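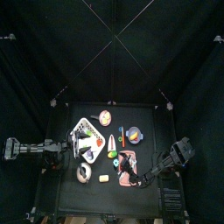 Tidying tips from the bench, toy kitchen edition

My bench is where we test how two arms learn to clear up, and I've picked up a few habits worth passing on to anyone setting up the same kind of job.

Mix your shapes. Flat things and round things fail in different ways, and you want both in the pile. Gusten, our older policy, was fine on round food and hopeless on flat pieces.

Shuffle before every run – properly, by hand, with your eyes shut if you have to. When I got lazy and put things back in the same spots, our score went up to 90 percent and I was thrilled for a whole afternoon. With real shuffling it was 80.

Open wide, then go down slowly. 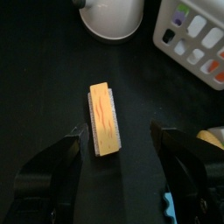 I used to start closing on the way down to save time, and small blocks got nudged off line. Going in open cost us 6 seconds a run and I'd pay it again!

Évan Gilbert on our team swears by 10 practice runs before you write down a single number. I do it now too. And log the misses with a word or two on which arm did it – you'll never remember by December.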